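# Tips for teaching an arm to tidy the bathroom (practice room first!)

Our shared workshop in Zornamport has a running Saturday project called Rorimov, and the goal is simple to say: get a robot arm to clear the junk off the top of a toilet tank. I love this build. It's a dumb little chore and it turns out to be full of good problems – tight corner, hard lid, things that roll.

We do all our practice in simulation before anyone bolts down real hardware, and I'd push anyone starting at home to do the same. A few things I've picked up along the way:

**Pick odd shapes.** Boxes are too easy. A tapered tower, a thin stick and something flat will show you more in one evening than 15 runs with a cube.

**Put the base where you could really put it.** I once had mine parked inside a wall (great reach!). Leave yourself room to kneel next to it with a wrench.

**Use more than one view.** A wide view tells you about the elbow, a close one tells you about the fingertips, and you need both before you trust a path. 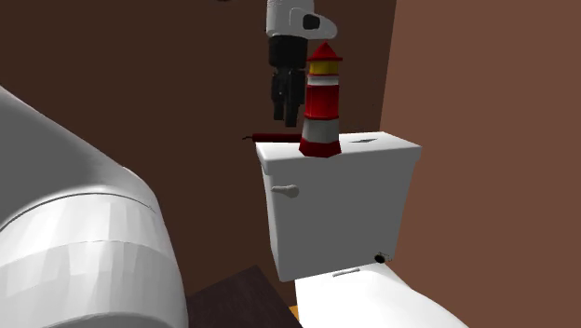
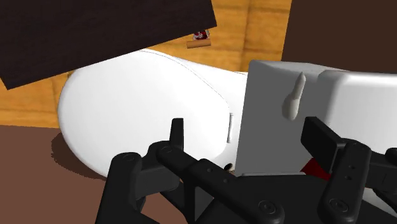
The lighthouse on the tank lid, with the gripper hanging open:
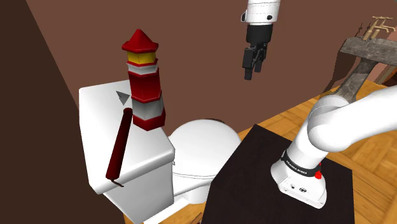

**Come in from straight above, then slow down.** Stop the fast part of the move 5 inches over the lid and creep the rest. My first paths swept in sideways and knocked over everything on the way. So satisfying to watch once, not so much the eleventh time.

**Grab tall things low.** If the piece gets wider toward the bottom, try a few heights and write down which ones hold. I keep a paper notebook for this, the Vadberg kind with the squared pages, and it has saved me more time than any script.

**Keep the lid closed.** Add it to your start checklist, right under "gripper open." In the real bathroom you'll be very glad of the habit.

**Change one thing per run.** Friction or speed or finger force – pick one! I changed all of them together in August and spent 2 evenings finding my way back.

**Reset from a saved start.** Save the layout with every object in place and load it fresh each time, then nudge things by hand only when you want to test a messier shelf. Name the files something you'll understand in a month. I have one called "newnew" and I'm scared to open it.

For the real mount, use a stiff base and check it for wobble with the arm stretched all the way out. Ours is going on a steel frame held down with up to 11 bolts, depending on what the floor lets us drill. Somebody donated a coffee can of hardware from an old Honda, so we're sorting that by thread size next. Bring a thread gauge if you own one, ours is missing.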